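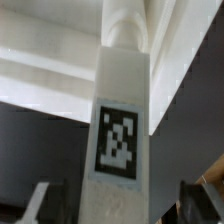
Does a small washed swatch predict the stitch gauge of a finished hand-knit sweater?

A washed swatch predicts stitch gauge fairly well and row gauge poorly, and the error in row gauge gets larger when the finished piece hangs from the shoulders.

Figure 2. White pillar with a square black marker on a pale blue-grey backing.

4. Swatch Gauge and Garment Gauge

4.1 Terms

Gauge is used in this section for two separate quantities. Stitch gauge is the number of stitches across a fixed width, and row gauge is the number of rows over a fixed height. Printed patterns usually give both, but most knitters in our group told us they match stitch gauge and leave row gauge alone. This habit is reasonable for a scarf. It causes trouble in a raglan yoke or a set-in sleeve cap, where shaping is written by the row and the depth of the armhole depends on it.

We call a swatch unwashed if it was measured directly off the needles after a night lying flat. A washed swatch was soaked, pressed in a towel, laid out without pins, and left until dry. A hung swatch was washed and then suspended from its cast-on edge with a small weight clipped to the lower edge. The word blocking is avoided where possible. Knitters use it for anything from a light steam to stretching lace hard on wires, and the two are not comparable treatments.

4.2 Knitters and materials

The 20 knitters who took part had all finished at least one adult sweater before the study. They were recruited through two yarn shops and a library knitting evening by Noura Tarawneh, who also kept the yarn records. No attempt was made to balance the group by knitting style. Most carried the yarn in the left hand, several carried it in the right, and one wrapped it around the neck and purled with the thumb. Style is recorded in the data but was not used as a predictor, as the groups were too uneven in size.

Two yarns were used. Drindora is a woolen-spun wool with a loose twist and a fair amount of air in it. Palletby is a worsted-spun blend of wool and cotton, smoother and noticeably heavier for the same length. Both are sold as worsted weight and both carry a suggested gauge of 18 stitches to four inches on the label. All skeins of each yarn came from a single dye lot. Dark colors were left out of the study after a pilot round in which a navy skein of Drindora behaved more stiffly than the undyed one, an effect we could not separate from the dyeing process and did not pursue.

Needles were Sayegh circulars in bamboo. Knitters chose their own needle size. We considered issuing the same size to everyone and decided against it. A tight knitter on an issued needle makes a fabric that she would never make at home, and the question here concerns fabrics that people would be willing to wear. Each knitter was asked to change needles until the washed stitch gauge was within half a stitch of the label, and then to keep that needle for all later work in the same yarn.

4.3 Swatches

A total of 113 swatches were kept for analysis. Swatches made while a knitter was still searching for the right needle were measured and returned but are not part of that total. The retained swatches were of three kinds. Flat swatches were worked back and forth in stockinette with a garter border. Round swatches were worked in the round as a narrow tube. Speed swatches were worked on the right side only, with the yarn carried loosely across the back at the end of every row, which is a common shortcut for people who want a gauge in the round without casting on a tube.

The speed swatches gave the most uneven results. Edge stitches were loose, as expected, and in several cases the looseness had spread inward by three or four columns. Cutting the floats before washing helped. Where the knitter had cut them, the center of the swatch relaxed to a width close to that of the tube; where she had left them whole and a little short, the fabric was held in and the stitch count came out too high. Pattern writers who suggest this method should say that the floats need to be cut or made very long. Few of the patterns we consulted did so.

Swatch size mattered less than we had thought it would, provided the measured area stayed clear of the borders. A garter border pulls up on stockinette for some distance. In the smaller flat swatches this left a usable center barely wide enough to measure, and two readers working independently disagreed more often on these pieces than on any others.

4.4 Washing and measuring

All pieces were soaked in lukewarm water with a small amount of Proris wool wash for almost 20 minutes, without agitation. They were lifted out in a colander, rolled in a towel, and patted into shape on a mesh rack. No pins were used. Pins fix the width at whatever the knitter hopes it will be, and a pinned swatch mostly measures the pinning.

Measurement was done with a rigid ruler laid on the fabric and never pressed down. Partial stitches were recorded to the nearest quarter. Row counts were taken on the purl side, where the bumps are easier to follow in a woolen-spun yarn, then checked on the knit side along a single column. Where the two counts differed, the piece was turned and counted again by the second reader. We tried tape measures in the pilot and gave them up. They curl, and they drag the fabric slightly as they are smoothed out.

4.5 Garments

Each knitter then made one plain pullover in the yarn of her choice, worked from the top down in the round. The pattern had no waist shaping and no colorwork. Gauge was taken at the upper body, the lower body, and the sleeve, first off the needles and then after washing. It was taken once more after the sweater had been worn for several full days, without a further wash in between. Knitters were asked to store the sweater folded. One hung hers on a hook behind a door for most of the wearing period, and her readings are reported with the rest but marked.

4.6 Results for stitch gauge

Stitch gauge in the washed body agreed with the washed round swatch in nearly every garment. Differences were small and went in both directions. Flat swatches did somewhat worse. Many knitters purl more loosely than they knit, and a body worked in the round contains no purl rows, so the body came out slightly tighter than the flat swatch had promised. The error is small over four inches. Across a full chest it was enough to move the sweater to the next size in the pattern for several of the looser purlers.

Sleeves were a separate matter. Worked on a short circular or in magic loop, sleeve fabric was tighter than body fabric for most of the group, even though the needle size was the same. The knitters who used magic loop showed the larger shift. We suspect the repeated stop at the loop, where the first stitch of each half is pulled snug, but the design of the study does not allow this to be tested. A knitter with a history of tight sleeves may get a better match by going up one needle size at the underarm — several participants already did this in their own projects and were asked not to do it here.

4.7 Results for row gauge

Row gauge was the weak point. Off the needles, unwashed swatches and unwashed bodies matched well. After washing they parted. In Drindora the swatches shortened slightly as the wool bloomed, while the bodies stayed as they were or grew. In Palletby both grew, the bodies by more. The weight of the fabric explains most of the pattern. A body in the blend is heavy when wet, and it stretches as it is lifted, even with care and a colander. It then dries at whatever length it was laid down at.

Wearing added to the difference. Upper-body rows opened more than lower-body rows, which is consistent with the upper rows carrying everything below them. The sleeve changed least. Hung swatches came closer to the worn garment than flat-dried swatches did, but only in direction. The clipped weight was a poor stand-in for the true load, and the fabric narrowed near the clips in a way that no sweater does. A wide bar sewn through the bottom edge would spread the load better, and we would use one in any repeat of the work.

4.8 Notes for pattern use

For top-down garments, the practical consequence is that yoke depth should be checked on the body itself. The stitches can be moved to waste yarn at the end of the yoke and the piece soaked before the sleeves are separated. This costs a day of drying time. Several participants objected to it on those grounds, and one did it anyway and ripped back six rows.

For bottom-up garments the check comes too late to be of use in the yoke, and the body length should be set a little short in heavy yarns. We do not give a correction factor. The spread between knitters was wide, and a factor averaged over the group would have been wrong for most of its members. A knitter's own earlier sweater in the same yarn, measured after wear, was the best single guide to row gauge that we found. Ribbing at the hem was left out of all length measurements and is treated in the next section together with cuffs and neckbands.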